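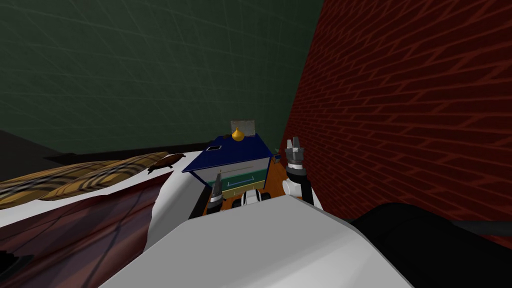 Qianru Qiu

Mondside bedroom task: wrist fault, simulation gallery

The fault first showed up in May, during simulated runs of the Mondside bedroom task. With both arms forward at the cabinet, the right wrist joint would report a position it had not reached. The controller trusted the report and kept planning from it. Of 58 runs, 13 ended in a protective stop.

View from the robot's body toward the cabinet. Both grippers are pointing up, the right one higher and close to the brick wall. The wall matters here: a small wrist error on that side uses up most of the clearance.

The gold knob on the blue top was left in place for all runs. Bed, plaid blanket and room layout belong to the standard Tirkwood scene and were not edited.

Shiyu Tian traced the stops to a stale joint reading, held for up to 55 ms after a contact event. The log for the longest run has 1,588 entries, and the bad value repeats near the end.

Current state: readings older than one control step are now rejected and the arm holds position. The Buckley build has the change. Titudside does not, and should not be used for two-arm work near walls until it does.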